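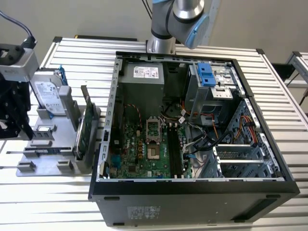 Shops that use robots to take apart or rebuild old desktop computers now have a common set of house rules to work from, thanks to a good practice guide that Skandinum put out on 14 Oct 2024 after a long and sometimes lively round of comments from the people who run such benches every day.

The guide runs to 57 pages, and it is a friendlier read than you might fear (there are even a few recipes for cable trouble, as one early reader called them). It covers benches where a single arm works on an opened computer case, with drives and cards kept in a parts fixture next to it, and it deals with both directions of the job: taking a machine down for its parts and putting one back together.

Much of it is plain housekeeping. The case should lie flat with the open side up and be held so it can't creep along the table. Every part that goes in or out gets its own marked place in the fixture, hard drives standing upright and expansion cards held by the edges, with the gold contacts touching nothing. Loose cables are to be tucked or tied before the arm is switched on. Power supplies must be unplugged and left to stand, and they are never to be opened at the bench, by a robot or by anybody else.

The longest chapter, and the one that drew the most letters, is about the processor socket. An early draft would have kept arms away from bare sockets altogether, and a good many shops wrote in to say that this would stop half their work. The final text lets an arm reach over an empty socket so long as its path stays clear of the pins and the speed has been turned down, with a written check of that path every time the tool is changed.

"People were very generous with their stories, and some of those stories were painful to read," said Orsolya Mészáros, who edited the guide for Skandinum and answered most of the mail herself. "We had 341 comments, a lot of them about cables. I would have liked to keep more of them in, but then it would have been a book, and I don't think anyone wants to read a book standing at a bench with gloves on."

Two repair firms, Plundwood and Emwood, tried the draft out in their own workshops over the summer. Plundwood worked through 40 desktop computers with the rules pinned up on the wall, and asked for the section on drive labels to be made stricter. As a result, a drive now has to be logged by its serial number before it leaves the case, and a drive that still holds a customer's data goes into a locked bin at the end of the shift. Emwood's main wish was for bigger type on the checklists, and it got that too.

The guide is voluntary and carries no certificate. Skandinum is printing 1000 copies, with the checklists on a separate card that can be wiped clean, and shops that would like one can write to the office in Sales. Comments for the next edition, which will also take in laptops, are welcome until the end of January.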